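Search this blog
Enter keyword
Go

Sorting out the bench, part two

I said in August that I would get the workshop at Bastcombe straight before the clocks changed, and I have made a start.
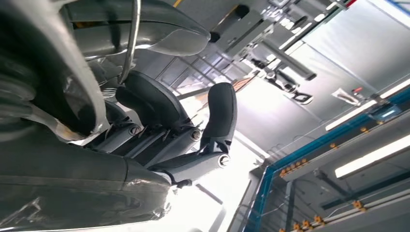 The first job was the small fixings. Adanech Kassa and I tipped every tub out on to a sheet and put like with like. It took two evenings. We ended up with 744 bolts worth keeping and a bucket of things that were bent, stripped or a size none of us use. I counted them so that I would know what to stop buying. M4 is the answer. We have enough M4 to last for years.

They now live in drawers from Gunawan, 30 to a cabinet, with the length written on the front in pencil. I tried printed labels first but they peeled off.

Next was the wrapping. I had been keeping every bit of film and foam that came through the door, and it had filled the space under the long bench. I kept one roll of film and one bag of foam and took the rest to the tip at Histberg. You need to book a slot there now, and they do check.

Lighting is still on the list. Zahira Menon thinks we should move the lamps further back so they don't shine in your eyes when you bend over the work. She is probably right. I had a price of £318 from Sotel for two new ones, which I have put to one side for now.

Cables I have not touched. There is a box of them by the door and another behind it. Abilio Herrero has offered to test the lot if I bring them round to his, so that may be the next post.

One question for anyone who reads this: how do you store short lengths of rod? Mine are standing in an old paint tin, which falls over if you take out a long one. I have seen racks made from drainpipe and might try that, if I can find an offcut of the right size.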